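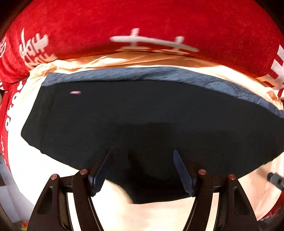

Folded clothes, laid out on other fabric.

Clothes moths in Zirnis House: what to do before the autumn

August 11, 2024

In June we received several messages from residents on the Yap Street side of the building about small holes in jumpers and scarves. The same question came later from the ground floor. I had this problem in my own wardrobe two years ago, so the editors of Worker asked me to write down what I learned from it.

First, a small correction to what many people believe. The moth which flies in the room does not eat your clothes. The adult moth has no working mouth for this. It is the larva that eats, a small cream-coloured worm, often hidden in a seam or under a collar. If you see a moth flying near the kitchen lamp, it is probably a different kind, the one that lives in flour and rice. The clothes moth is pale gold, it does not like the light, and it prefers to run into a fold when you open the door.

The larvae eat wool, silk, fur and feathers. Cotton and polyester they normally leave in peace, but if there is food or sweat on the cloth they can damage it also. For this reason please do not put a worn jumper back in the wardrobe "for one more time". I did this for many years and I paid for it with a very good grey cardigan.

Begin by taking everything out. I know this is not a pleasant job in a small flat, and it took me a whole afternoon. Shake each piece on the balcony or by an open window, and brush the seams and the pockets with a clothes brush. After that, use the vacuum cleaner in all corners of the wardrobe, along the skirting board and under the bed. Empty the vacuum cleaner at once and take the bag down to the bins outside. If you leave it in the cupboard, you have only moved the eggs to another place.

Washing at 30 degrees makes the wool clean, but it is not warm enough to kill the eggs. Most woollens cannot go hotter than this, so for them I recommend the freezer. Put the dry garment in a plastic bag, press out the air, close it well and leave it for 14 days in the coldest drawer. When you take it out, let it come to room temperature inside the bag, otherwise it becomes damp. Those who have only a small ice compartment can do one or two pieces at a time and keep the others in closed bags while they wait.

Lavender and cedar wood smell nice, and I use them myself, but I would not trust them alone. The sticky traps from the hardware shop in Lavden are more useful. They catch only the males, so they will not finish the problem, but they show you if there still is one. Write the date on the trap and change it after 90 days. Do not use mothballs, please — the smell goes through the ventilation and your neighbours will have it in their bedrooms.

When you put the clothes back, fold the knitted things and do not hang them, or the shoulders will become long. Leave a little space between the piles. Winter coats and blankets which you do not need now should go in bags with a good zip. Paper boxes are not enough, the larvae are very thin and find the smallest opening.

Two places that people forget are the piano and the carpet under heavy furniture. The felt inside a piano is wool. In my flat it was an old rug, rolled up behind the door, and I looked there last.

If you find moths in the storage rooms in the cellar or in the corridor carpet, tell the building office, extension 1529, and say which floor. The office can order a treatment for the shared parts of the house, but inside the flats each household must do its own work. A moth trap for each flat can be collected from the office until the end of the month, as long as there are some left. Please bring your key tag.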